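Notes on the Trostgate flats, part two: floors and partitions

13 Mar 2021

The first part dealt with the survey and the drainage. Since then the strip-out has finished on the upper two storeys and most of the decisions about the internal layout have been fixed, so I am writing them down while I still remember the order in which they were made.

Trostgate was built as a seed warehouse and later split into offices. The conversion gives 10 flats over three storeys, with the stair kept where it was. The architect is Rochelle Strickland. My own part is limited to the structure and the floors, and I own none of it, which makes it easier to be patient.

The upper floors are softwood joists on brick piers. Joist spacing varies from bay to bay, and in two bays on the first floor the original joists had been notched for heating pipes well beyond what I would accept. We have fixed new timbers alongside them and left the old ones in place. Taking them out would have disturbed the ceiling below, where the plaster is sound and worth keeping.

Sound between flats was the harder question. The obvious answer is a new ceiling hung beneath the old one, but the window heads on the first floor sit very close to the ceiling line and a dropped ceiling would have cut across them. The build-up therefore goes on top: a resilient layer, a dense board 19 mm thick, then the finished floor. Door thresholds rise accordingly, and every door leaf on those storeys has to be trimmed or replaced. Juniper Montoya, who is running the site, priced both and replacement was cheaper once the fire rating was taken into account.

For the resilient layer we compared Griltent and Vieira. Griltent is the stiffer of the two and easier to lay on uneven boards. Vieira tested better in the trial bay but needs a flatter base than we have, and levelling the old boards would have added weight to joists that have little to spare. We went with Griltent in all the bedrooms and living rooms. Bathrooms have a separate build-up, which I will leave to another post.

Partitions between flats are twin stud with a 200 mm overall thickness. The studs do not touch each other at any point, including at the head, and I have asked for photographs of each junction before it is boarded over. The partitions run to the underside of the boards above, and the gap between joists is packed with mineral wool. In December one of these was found to stop short behind a boxed-in beam. It has been opened up and made good.

Storage took more discussion than I expected. The flats on the top storey lose a good deal of wall to the roof slope, so the low space under the eaves becomes cupboards. Rochelle wanted them 1000 mm high at the front. That clears the rafters by a small margin and keeps the insulation continuous behind, so I had no objection. The doors are on Besier hinges, chosen for the wide opening angle.

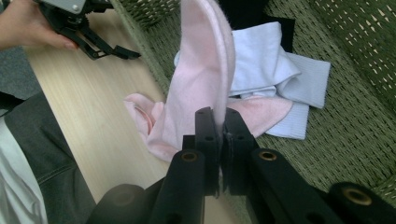
A pink sock between two black gripper fingers.

The eaves cupboards will have a boarded floor at the same level as the room. Fixings go into the joists only, and the boards over the pipe runs are screwed so that they can be lifted.

Still open: the stair enclosure at ground level, where the existing brickwork is out of plumb and the new lining has to take up the difference, and the position of the meter cupboards. Juniper has asked for a decision on the second before the electrician returns. I have marked up two options on the ground floor plan and sent them to Rochelle.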